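5. Using the proving and keeping cabinet 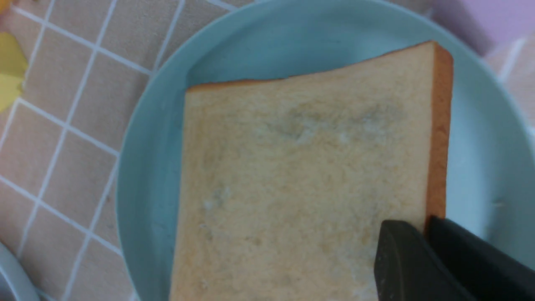 The Dradia cabinet has two jobs. With the heater on, it holds dough at a steady warmth while it rises. With the heater off and the vents open, it stores finished loaves. Do not try to do both at once. Warm, damp air left over from proving will shorten the life of anything baked that is kept in the same space.

Read section 3 (Unpacking and placing) before you start. The cabinet must be level and at least 15 cm from the wall at the back.

5.1 Before first use

1. Remove the two shelves, the water tray and the drip channel.
2. Wash them in warm water with a little washing-up liquid. Rinse and dry fully.
3. Wipe the inside walls with a damp cloth. Do not pour water into the cabinet.
4. Slide the drip channel back in first, with the lip facing you. The water tray will not seat properly without it.
5. Fit the shelves.
6. Plug in, set the dial to 24 and leave the cabinet running empty with the door closed for one hour.

Note: There may be a slight smell during the first hour. It comes from the coating on the heating plate and should be gone by the second use. Open a window if you find it strong.

5.2 Setting up for proving

1. Close both side vents by pushing the sliders down until they click.
2. Fill the water tray to the lower line. Use the upper line only for proves longer than 8 hours.
3. Put the tray in the bottom position, above the heating plate.
4. Turn the dial to the temperature you want. The marks are in degrees Celsius.
5. Wait for the green light.
6. Put the dough in, uncovered, in a bowl or tin that leaves a gap on all sides.
7. Close the door and turn the latch to the right.

The green light goes off each time the heater cuts in and comes back when the set temperature is reached. It will do this all through the prove. A light that stays off for more than 15 minutes with the door shut usually means the door seal is not sitting flat. See 5.6.

For most white and wholemeal doughs, start at 24. Rich doughs with butter or egg can go a little warmer. If your recipe was written for a cool kitchen overnight, leave the heater off and use the cabinet simply as a draught-free box.

CAUTION: Never run the heater without water in the tray. The plate has a cut-out, but it is there for safety and should not be used as a timer. If it trips, switch off at the wall and let the cabinet cool for one hour before refilling.

CAUTION: The plate cover gets hot. Keep tea towels and plastic bags off the floor of the cabinet.

5.3 Changing over to storage

Allow the cabinet to dry out before you put bread in it. This step is the one most often skipped.

1. Turn the dial to 0 and switch off at the wall.
2. Take out the water tray and empty it.
3. Wipe the walls, the ceiling and the inside of the door with a dry cloth.
4. Open both side vents fully.
5. Leave the door ajar for 6 hours, or overnight if that is easier.
6. Check the back corners with your fingers. If they feel damp, wipe again and wait.

5.4 Storing bread

Loaves should be completely cool before they go in. A tin loaf that feels cool on the crust can still be warm in the middle, so leave it on a rack until the base is cool as well.

Stand crusty loaves cut side down on the upper shelf. Soft tin loaves and sliced bread can go on the lower shelf in a paper or cotton bag. Do not stack them.

Keep the vents half open in normal weather. In a damp kitchen, or from November onwards if you dry washing indoors, open them fully.

Look bread over before eating it, and look at both sides of sliced bread. Throw out anything with fuzzy or coloured spots, and the rest of that loaf with it. Cutting off the spot is not enough with soft bread. Then clean the cabinet as in 5.5 before putting in a fresh loaf.

Note: Rye and sourdough loaves generally keep longer than soft white bread. Please do not take the cabinet as a reason to keep any loaf longer than you otherwise would.

5.5 Cleaning

Weekly, when used for storage:

1. Take everything out and brush the crumbs into the drip channel.
2. Remove the channel and empty it.
3. Wipe all inside surfaces with one part white vinegar to one part water.
4. Wipe again with plain water and dry.

After every prove, empty the tray. In hard water areas a white crust will form on it. Soak the tray in vinegar for half an hour, then rinse.

Do not use bleach, scouring pads or oven cleaner. The shelves can go in the dishwasher. The tray and the channel cannot.

5.6 Door seal

The seal is a single loop pressed into a groove. It can work loose at the lower hinge corner.

1. Open the door fully.
2. Starting at the top, press the seal into the groove with your thumb, working down both sides.
3. Finish at the lower hinge corner.
4. Close the door on a strip of paper and pull. You should feel the seal grip it. Repeat at each corner.

If the paper slides out freely, the seal needs replacing. Order part Kimeck 8 from the spares list in section 9. Older cabinets sold under the Plomness name take the same seal, but the groove is shallower and the loop must be trimmed to fit.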